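Speaker notes - Comparing two grippers on a computer disassembly and assembly bench
15 Jul 2024
Internal workshop, Istow project

Opening

Good afternoon. I will speak slowly, and please stop me if a word is not clear. My slides have little text, so these notes are also for those who read them later.

Our question was simple. We have a bench where robot arms work on a desktop computer, and we had two candidates for the gripper. One is the Prarkano, with parallel fingers and a short stroke. The other is the Kundano, which has longer fingers and a softer grip control. We wanted to know which one we should buy more of. I have an opinion now, and I will tell it at the end.

Why a computer case

(Do not spend more than one minute on this.)

A tower on its side is a good test for a gripper. The walls are high, the cables move when you touch them, and the parts have very different sizes. A memory module is thin and stiff. A processor is small and must come down flat. A connector has a cable behind it that pulls on the fingers. If a gripper is good only with blocks on an empty table, we find this out in the first morning.

The bench

The table is made from aluminum rails, so we can move fixtures without drilling. The case is open on top and the arms reach in over the walls. Beside the case we keep a gray fixture for the parts. 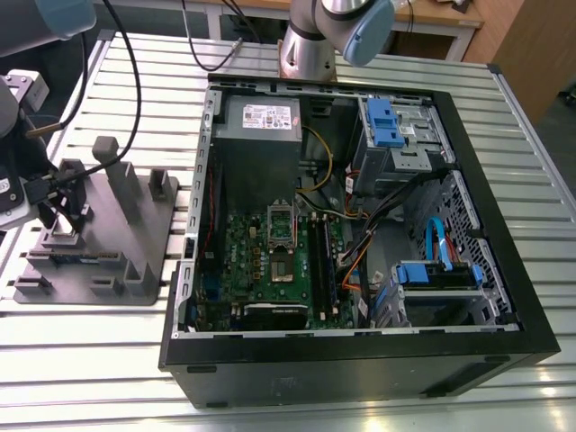 Slide 4. Bench with the open tower; gripper with a black connector at left, fixture beside the case.

Say here: the connector was the part I feared most. With the Prarkano, the fingers close well on the plastic, but the cable gives a twist, and the wrist camera does not see this twist. With the Kundano we could lower the force and let the connector turn a little, and then press it against a wall to make it straight again. It is slower. I prefer slow to a broken latch.

(Somebody will ask about the force sensor. Answer: yes, both grippers were used with the same sensor and the same controller, the Sugiyama. We changed only the gripper and the finger tips.)

How we counted

We began in May. In total we recorded 2,121 grasp attempts. From these we kept 2,084 for the comparison. The others were removed when the controller lost its connection or when the operator pressed stop for a reason that had nothing to do with the grasp. I know that removing data is a sensitive matter, so the list of removed attempts is in the shared folder and anybody can check it.

A grasp is good for us if the part is lifted, carried to its target and released without a second try. A part that arrives but is tilted is counted as bad. We were strict with this, maybe too strict for the memory modules, where a small tilt is easy to correct.

The wrist camera

We mounted the camera above the fingers. This place has one big advantage - the camera always looks where the gripper goes. It has also one big problem. When the fingers come close to a part, they hide it.
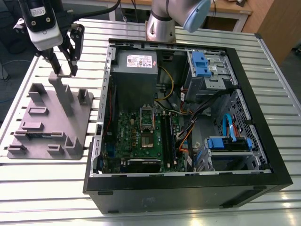 For the parts in the fixture this problem is small. The slots tell us where a part must be, and the camera is needed only for the last correction from above. Inside the case it is a different story. There the power supply, the drive bays and the cables all make shadows, and the view from the wrist changes with every small rotation. We tried to solve it with more light and this made it worse, the metal reflects too much. In the end we take one image from higher up, plan the approach, and trust the arm for the last part of the way.

The long fingers of the Kundano helped here more than I expected. The camera stays further from the board and more of the part is in view. The price is that long fingers bend. With a heavy part you can measure it.

Processor and memory

(Slow down for this slide, it is the main one.)

The two parts need different things from the fixture. The processor wants a square recess with enough room for the finger tips on two sides. The memory module wants a long slot, deep enough that it does not fall over and shallow enough that we can hold it.
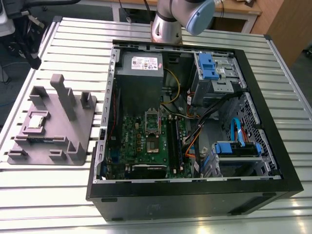 Slide 9. Processor in its square recess and memory module in the long slot, left of the case.

Our first recess was too tight. The Prarkano tips touched its edge before they touched the processor, and the controller understood this contact as a finished grasp. We spent 2 weeks looking for a software error. Then we made the recess wider and the problem was gone. I tell this story so that other groups look at the fixture first.

For memory, the Prarkano is better. The short fingers are stiff and the module goes where you send it. For the processor and for all cables, I choose the Kundano.

What we recommend

Buy the Kundano for the arm that works with cables and small parts. Keep the Prarkano on the other arm. I do not recommend changing tools during a task, as each change costs us a new calibration of the camera.

The finger tips wear out. After roughly 2,000 grasps the rubber was smooth and we began to see slipping with the memory modules. Please write the date on every new pair of tips.

Still open: we have no result for the hard drive and its blue latch. The latch must be pressed and pulled at the same time, and for this I would like to try both arms together.

Questions. If there is time, show the video of the connector again at half speed.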